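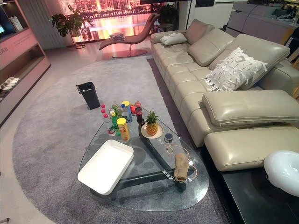 *Beige sectional and glass coffee table, showroom display*

**Kirklow to Prilholm without a car: train, bus, or both?**

posted by **mapleandrye**, December 1, 2020

Hi all! I've been going around in circles on this for two evenings so I'm throwing it out to the group. I need to get from Kirklow to Prilholm in February, one way, with one big suitcase and a backpack, and I don't drive. The route planner I use says it's 167 miles and gives me three choices that all look kind of bad.

First one is the straight-through bus, which leaves at some awful hour of the morning and takes a bit over six hours (how?? for 167 miles??). Second one is the train to Camov and then a bus the rest of the way. That one is faster on paper, but the change at Camov is 14 minutes and I have never been there and have no idea how far the train platform is from the bus bays. Third one is train all the way, but it goes way around through Donati, and the total distance comes out to 522 miles, which made me laugh out loud. I guess it's an overnight? The fare isn't even that much worse.

I get a little carsick on buses if the road is twisty, so that's part of it. Also I'd like to have some money left when I get there. If you've done any of these lately, which would you pick? And does anybody know if you can buy the Camov bus ticket on board, or do you have to have it ahead of time?

Thanks so much!

---

**hollowreed22**

take the bus. its cheap and you dont have to change. i did it last winter and slept most of the way

---

**TwoStopsPastCamov**

I go between Kirklow and Prilholm maybe once a month to see family, so I've tried pretty much every combination (except the Donati one, more on that in a second).

I'd do train plus bus. The train part to Camov is the nice part, you get a table if you sit in the back car and there's room for a big suitcase at the end by the doors. Then at Camov you come off the platform, go down the ramp on the left, NOT the stairs, and the bus bays are right across the street. With a suitcase it takes me under five minutes. The Prilholm bus goes from bay 6, or it did all this fall. Check the board when you get there, they like to move things when it snows.

14 minutes sounds scary but the driver on that run usually hangs on for the train if it's running a little behind. Usually! I've been left there once, and the next one was two hours later, and the station café closes early, so bring a sandwich. I'd also look at taking the train before yours and just sitting in Camov for an hour. It's dull but it's warm inside.

On tickets: you can pay the driver, but only with cash, and they won't break a 100. Learned that one the hard way with a line of people behind me. If you buy ahead online it's up to 6 dollars cheaper, but then you're stuck with that one departure, and if your train is late you have to call and beg. I pay on board and consider it insurance.

About getting carsick, the straight-through bus is so slow because it goes up over the ridge and stops in every little town on the way. The last hour before Prilholm is all curves. The Camov bus comes in from the other side on the flat road, and I can read on it just fine. For me that would settle it.

As for the Donati route, I've never known anyone who took it on purpose. The planner puts it in because it's technically all rail. I think you'd have a long wait in Donati in the middle of the night too, so look at the details before you buy!

---

**pbandjane**

Adding to the above, I did go through Donati one time when the Camov line was shut for track work. It wasn't terrible? The seats on the night train lean back pretty far and I had two to myself. But the wait in Donati was almost three hours and the waiting room was locked until early morning, so we all stood around in the ticket hall in our coats. In February I would say no thank you.

One thing I'd look at is whether there's track work on the Camov side the week you're going. They put the notices up pretty late, so check again a few days before you leave and not just when you buy. When it's shut they run a replacement bus from Kirklow, and that one doesn't line up with the Prilholm bus at all.

Oh, and the luggage limit on the Camov bus is one big bag underneath and one small one on your lap. A suitcase and a backpack is fine, I've done exactly that.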